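# Two grippers, one tray

Bench tests of robot grippers tend to favour the tidy part: a block, a cylinder, a known position. Pevik sells its two-finger parallel gripper on figures obtained that way. Kirnodel, whose soft three-finger model costs 395 pounds more, does much the same. We ran both on mixed clutter over March, with the same arm, the same Bisar controller and identical speed limits.

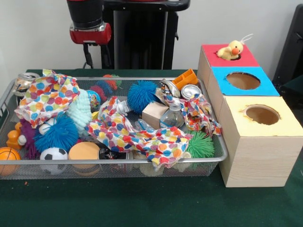 Grip force was the first setting to cause trouble. At the factory value the Pevik closed hard enough to dent a thin-walled bottle, and at half that value it dropped metal cans on the way up. Spiky rubber balls suited it at either setting, as the spines give the fingers something to close on. The polka-dot cloth did not. Both grippers picked up neighbouring items with it, and the Kirnodel was worse, as its pads are broad.

Each gripper made 700 attempts. The Pevik completed 541 of them and the Kirnodel slightly fewer, though its cycle was quicker on smooth balls. Changing from one to the other takes 2 bolts and a new tool offset in the controller.

The Ó Dálaigh adapter plate added no measurable play after over a week of use. We would fit the Pevik for mixed goods and lower its force for bottles. Firmware for the Kirnodel is due for revision, and the cloth runs will be repeated then.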